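Tratgate revises standard for secondhand table listings

2020-08-19

Tratgate, the resale marketplace for used household furniture, has published a revised listing standard for dining and side tables. The new rules change how sellers must state dimensions, finish and structural condition, and they apply to all new listings when the current version expires in March. Existing listings may stay up unchanged until they sell or lapse.

The revision follows an internal review of 3,284 table sales completed on the site. Of those, 1,106 led to a question or complaint after delivery, and the largest single group concerned height. Sellers had measured to the top surface, to the underside of the top, or to the lower edge of the apron, and the old form did not ask which. A buyer matching chairs with arms to a table needs the last of these figures, and the old form gave it no field of its own.

Under the revised standard, three heights are required: floor to top surface, floor to underside of top, and floor to lowest point of the apron. Where the apron is shaped, the seller must give the clearance at the lowest point and may add the clearance at the center. Tables without an apron are to be marked as such. All figures are entered to the nearest quarter inch.

Leg position has been separated from top size. The old form recorded length and width of the top only, and a table with legs set well in from the corners was listed the same way as one with legs at the corners. Sellers now enter the distance between the inside faces of the legs on the long side and on the short side. For legs that curve or splay outward, the distance is taken twice, at the apron and at the floor, and the wider floor figure is used for the footprint shown to buyers. 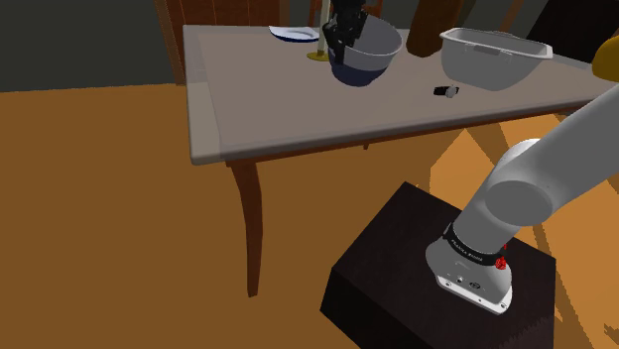 Finish is the second area of change. The terms "restored" and "refinished" were used interchangeably in the old listings and will no longer be accepted without detail. A seller must state whether the previous coating was removed or coated over, and whether the top and the base were treated at the same time. "Original finish" may be used only if the seller has no knowledge of later work and can find no sign of it under the top or inside the apron, where overspray and brush marks are usually left.

Kofi Korletey, who led the drafting, said the review team had expected disputes over color to outnumber those over size. "Color came third," he said. "People will accept a table that is a shade darker than they thought. They will not accept one that their chairs do not go under."

Structural condition will be reported by joint. The form lists each leg-to-apron joint separately and asks for one of four entries: tight, moves under hand pressure, repaired, or not checked. The last is allowed, but a listing with more than one joint marked "not checked" will carry a notice to that effect. Metal corner brackets and added screws must be declared as repairs even where they make the joint stronger. Extension tables need two further entries, one for the slides and one for the alignment of the leaves when closed.

Woodworm, water damage and lifted veneer remain mandatory disclosures and their wording is unchanged.

The standard was tested with 169 sellers before publication. Nikau Halliday of Theodorakopoulos, a furniture dealer that took part, said the extra measurements were easy enough for a single table but added up over a full truckload. The firm asked for a shorter form for trade sellers. Tratgate declined, although it has agreed to let dealers save a template where several tables of the same model are listed together. Halliday also objected to the rule on brackets — many tables left the factory with them — and the final text now exempts hardware that is "evidently part of the original construction."

Two matters were left out. Glass and stone tops will be dealt with in a separate document, and the company has set no date for it. Shipping dimensions are also excluded. Carriers used by the site, among them Skorketti, apply their own rules on whether legs must come off before collection, and Tratgate said it did not want to publish figures that might conflict with a carrier's quote.

Buyers will have 28 days after delivery to report a measurement that does not match the listing. A difference of a quarter inch or less will not be treated as an error. For larger differences the seller may offer a partial refund, and the buyer is free to refuse it and return the table at the seller's expense.

Listing software supplied by Stusach will be updated to include the new fields. Sellers who use other tools can enter the measurements by hand through the Tratgate site, and a printable measuring sheet is available from the seller account page.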